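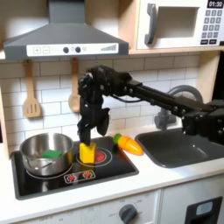

Unit 6: Thread Pools, Queues and Waiting Time
Course handout, Application Performance in Practice
Department of Computing, Tornham

Purpose of the unit

Unit 5 dealt with memory. This unit deals with time that a request spends waiting inside the application before any useful work is done on it. Students should read the handout before the laboratory session and bring a copy with them. The exercises at the end count toward the course grade under the terms set out in the course regulations.

By the end of the unit, students are expected to be able to read a thread dump, tell a waiting thread from a working one, choose a pool size on the basis of measurement, and explain that choice in writing.

6.1 Service time and waiting time

The response time of a request has two parts. Service time is the time during which the application is carrying out the request. Waiting time is the time during which the request stands in a queue. Most monitoring tools report the sum of the two, and a report of the sum alone is of limited use. A request that takes 445 milliseconds may have needed all of that time for its work. It may also have needed 45 milliseconds of work and stood in a queue for 400. The first case calls for a change in the code. The second calls for a change in how work is admitted to the system, and faster code will help only indirectly.

Students often record response time from the point at which a worker thread picks up the request. This leaves out the queue entirely. In all coursework for this unit, the clock starts when the request is accepted by the server, and any report that starts it later must say so.

6.2 What a thread pool does

A thread pool holds a set of worker threads and a queue of tasks. When a task arrives and a worker is free, the worker takes it. When all workers are busy, the task is placed in the queue. When the queue is full, the pool must either refuse the task, make the caller run it, or discard something.

Four settings matter in practice:

Core size. The number of workers kept alive when there is little to do.
Maximum size. The largest number of workers the pool may create.
Queue capacity. The number of tasks that may wait.
Rejection policy. The action taken when the queue is full.

In the standard Java implementation, ThreadPoolExecutor, the pool creates workers up to the core size, then fills the queue, and only then creates further workers up to the maximum. A pool with an unbounded queue will therefore never grow past its core size, whatever maximum has been set. This point is examined every year and is missed every year.

6.3 Little's Law

For a stable system observed over a long period, the average number of requests in the system equals the average arrival rate multiplied by the average time each request spends there.

L = λ × W

L is the number of requests in the system, λ is the arrival rate, and W is the time in the system. The units must agree. If the arrival rate is given per second, the time must be in seconds.

Worked case. A service receives 400 requests per second. Each request holds a worker for 0.2 seconds. The average number of busy workers is 400 × 0.2, or 80. A pool of 80 workers would be fully occupied on average, with no room for variation in the arrival rate. Any burst would form a queue, and the queue would have no quiet period in which to drain. The pool must be larger than 80, or the time per request must come down.

The law says nothing about how the time is distributed. Two services with the same average may behave very differently at the 99th percentile, and both figures are required in the laboratory report.

6.4 Reading a thread dump

A thread dump lists every thread in the virtual machine, its state, and its call stack at the time the dump was taken. The states of interest are RUNNABLE, BLOCKED, WAITING and TIMED_WAITING.

A RUNNABLE thread is not necessarily using the processor. A thread reading from a network socket may be shown as RUNNABLE while it waits for the remote system to answer. Look at the top few lines of the stack before drawing a conclusion.

A BLOCKED thread is waiting to enter a synchronized block or method held by another thread. The dump gives the address of the monitor. Search for the same address marked as locked in order to find the holder.

A WAITING thread in a pool is often idle, and its stack will show it taking from the queue. Idle workers are no cause for concern.

One dump is rarely enough. Take at least three, several seconds apart, and compare them. A thread with the same stack in all three deserves attention.

6.5 Case study: the Tudis booking service

Tudis is the booking application used throughout this course. In the November build it was given a single pool, shared by two kinds of task: short lookups, and calls to Mamo, the payment component. Mamo was slow to answer under load. Each call held a worker until it returned, and within a short time all the workers in Tudis were waiting on Mamo. Lookups, which had no need of Mamo, stood in the same queue.

The dumps supplied for the laboratory show 21 workers, all RUNNABLE, all with a socket read at the top of the stack. Processor use was low. The first change tried was to enlarge the pool. More calls were then sent to Mamo at once, Mamo slowed further, and the response time for payments rose.

The change that was kept had three parts. Payment calls were moved to a pool of their own with a bounded queue. A read timeout was set on the connection to Mamo. Payment requests that could not be queued were refused at once with a clear error message. Lookups returned to their former response time, and payment failures became visible in the log.

Students should note the order in which the evidence was gathered. The low processor use was known before the dumps were taken and already made a shortage of processing power unlikely.

6.6 Laboratory work

The exercises use Rernero, the load generator installed on the laboratory machines. Settings for Rernero are kept in the unit folder and should be copied before they are edited.

1. Start Tudis with the supplied settings. Run Rernero at its lowest rate until the response time is steady. Record the average and the 99th percentile.
2. Raise the rate in equal steps. At each step, record the queue length together with the response time.
3. When the queue no longer drains, take three thread dumps. Identify the state of each worker and the call it is making.
4. Use Little's Law to estimate the number of busy workers at each rate. Compare the estimate with the number observed and explain any difference.
5. Separate the pools as described in 6.5 and repeat steps 1 and 2.

Reports are to be submitted through the course page. Graphs must have labeled axes with units. Thread dumps go in an appendix, with only the relevant lines quoted in the body of the report.

6.7 Questions for review

Why can a thread pool with an unbounded queue hide an overload for a long time?
Under what conditions does the caller-runs policy slow the arrival of new work, and when might it cause harm?
Is it possible for a larger pool to reduce throughput? Refer to the case study in the answer.

Unit 7 covers lock contention. The BLOCKED state, treated briefly in 6.4, is taken up again there in detail.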